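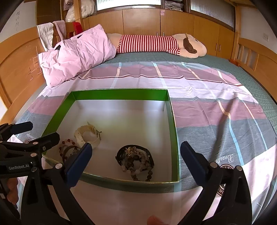 Why Do Necklaces and Bracelets Get So Tangled?

By Trinh Bạch
August
Print | E-mail this page

Have you ever reached for one bracelet and pulled up five? Me too! I keep my bracelets and my watch in a green cardboard box, and every Wednesday before dance class I dump myself down on the bed and start digging. Out comes a big lumpy knot of beads.

So how does it happen? A string of beads is bendy, and bendy things can flop into lots and lots of shapes. Only a few of those shapes are neat. When you carry the box around, everything slides and bumps, and one loop slips under another. Then a watch band gets in the middle — and now the loops have something to hang on to.

Want to try it? Put a piece of string 25 inches long in a box with a lid. Shake it while you count to 80. Open it up and look for knots. Now do it again with a really short piece. Which one got more mixed up?

To untangle beads, lay the pile on something flat, like a bedspread. Don't yank! Pulling makes the loops tighter. Lift out the big things first (watches, charms, anything chunky), then wiggle one strand at a time until it slides free. If it's stretchy, go extra slow. I snapped one last year and I'm still finding beads under my dresser.

Like this page? Sign up for the Ludadano Kids newsletter.
We use cookies to remember your settings. OK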